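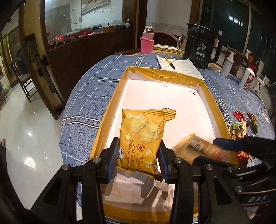 Cimberg Residences Building Services Desk

Ticket 552: Unit 127, private elevator skips penthouse level
Opened by: Panya Rojanasak
Status: waiting on parts

Saturday, 9:40. Owner reports the elevator goes to 11 and stops there to think. Penthouse button lights up nicely.

10:15. Reset controller. Same.

11:30. Key card reader logs error 289. The manual lists errors up to 288.

2:05. Sombat Chareonsuk swapped in the reader from the show unit. Car reached the penthouse, doors stayed shut. Progress, of a kind.

3:20. New door board ordered from Katona. Owner has been shown the stairs.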